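Dundent Opens Orders for Flallby Handheld Gripper Kit

Dundent has begun accepting orders for Flallby, a paired handheld gripper kit intended for laboratories and companies that record manual tasks for robot training. Deliveries to customers are scheduled to begin in July.

The kit consists of two grippers with pistol-style handles, a tracking plate for each, cables and a license for the company's recording software. Each gripper weighs 625 grams. The kit is priced at $1,245, and replacement jaws are sold separately for $83 a pair.

According to Dundent, the kit was tested before release at Solard, a contract data firm, where operators carried out 218 household and office tasks, including the sorting of books, magazines and small containers. Jae-hoon Myung, product manager at Dundent, said the trial led to a softer trigger and a longer cable.

"Operators told us that the first trigger became tiring during a full shift," Myung said. "The version now on sale needs much less force."

Dong-geon Ki, who supervised the trial at Solard, said setup at each station took a few minutes and that new operators were recording usable work by their second session.
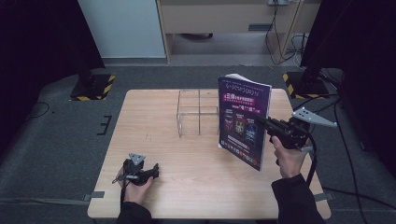

Can the grippers be bought one at a time? Dundent sells them only in pairs at present, although a single unit may be ordered as a replacement under the one-year warranty.

Orders are handled by Baek, the company's distributor, which will also provide repairs and calibration.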